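Grillotham Allotment Association
Minutes of the autumn general meeting, Wed 17 November, 7.30 pm, Kurek Hall

Present: Siobhán Ó Dálaigh (chair), Lech Wieczorek (minutes), Kamrul Karunaratne, Lucyna Wysocka, and plot holders as listed on the signing-in sheet.
Apologies: Cyprian Zieliński. He sent a written report on the water supply, which was read out under item 3.

1. Minutes of the last meeting
Agreed as a correct record, with one change. Under "Paths", "the lower path" should read "the path behind the lower sheds". Signed by the chair.

2. Matters arising
The gate lock has been replaced and the old keys no longer work. Anyone still without a new key should see Lech and sign for it. Keys are not to be left under the flowerpot by the gate, which has happened again.

The noticeboard door has been rehung and now shuts. The glass is still cracked in one corner. Kamrul will tape it for the winter and it can be looked at again in spring.

The letter to the owner of the field about the overhanging willow has been sent. No reply so far. Siobhán will write again and ask for a date when the work could be done, before the nesting season if possible.

3. Water supply
Cyprian's report said that the leak is on the stretch between the second and third tanks. He dug down in two places and found the ground soaked at the second. The pipe there is old and he does not think another patch will hold.
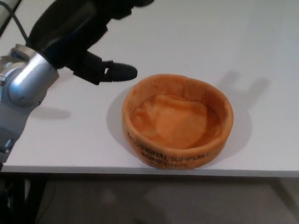 Rirnex have quoted 2,382 pounds to replace the whole stretch, including digging out and filling in. Lucyna asked whether the price covered new ball valves for the tanks. Lech said it covered the pipe and joints only. Kamrul thought members could do the digging and bring the cost down, but several people pointed out that the last time this was tried the trench stood open for most of a summer.

It was agreed to accept the quote, provided Rirnex can start before the ground gets too wet. The water will be turned off for the winter as usual in the first week of December, and the work can be done any time after that. Members should fill their butts beforehand if they want water for greenhouses.

Action: Lech to confirm with Rirnex in writing. Cyprian to price the valves separately.

4. Money
Lucyna presented the accounts. After the hedge cutting and the insurance, the reserve stands above 3,000 pounds, so the pipe can be paid for without a levy. It will leave very little for anything else until rents come in. She asked that no section spends money before then without speaking to her first.

There was a discussion about raising the rent on full plots. Some members felt it had stayed the same for too long, others that people had joined on the understanding it would be low. No vote was taken. It will go on the agenda for the annual meeting, with figures from Lucyna sent out beforehand.

A grant of 800 pounds has been applied for from the Kendavmont fund, towards the raised beds by the car park. The answer is expected after Christmas. Nothing is to be ordered until it arrives.

5. Vacant plots and waiting list
Plots that were not worked this year have had their second letter. Two holders have replied and will clear their ground by the end of winter. The others will be offered to the waiting list in order.

Kamrul proposed splitting the long plot by the railway fence into halves, as few newcomers want a full one. Agreed, but the shed on it must stay with one half or be taken down - it cannot be shared.

6. Bonfires
There have been complaints from the houses on the north side about smoke in the early evening. Members are reminded that fires may only be lit after dusk, and never with plastic, carpet or treated timber. Siobhán will put the rules up on the board again. 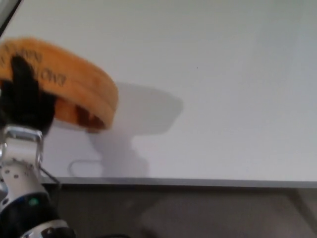

7. Seed order
The joint seed order goes in at the end of the month. Forms are in the hut and should be returned to Lucyna with payment. Late forms cannot be added this time. Onion sets and seed potatoes are on a separate sheet.

8. Any other business
The hut roof has lost some felt above the door. Lech has a part roll left over and will fix it on the next dry weekend.

Manure will be delivered in the new year. It is to be tipped on the hard standing only, as the lorry damaged the grass last time.

Someone has left a wheelbarrow with a flat tyre beside the compost bays. If it is not claimed it will be used as a spare.

The meeting closed at 8.50 pm. The next meeting will be the annual meeting, date to be put on the board.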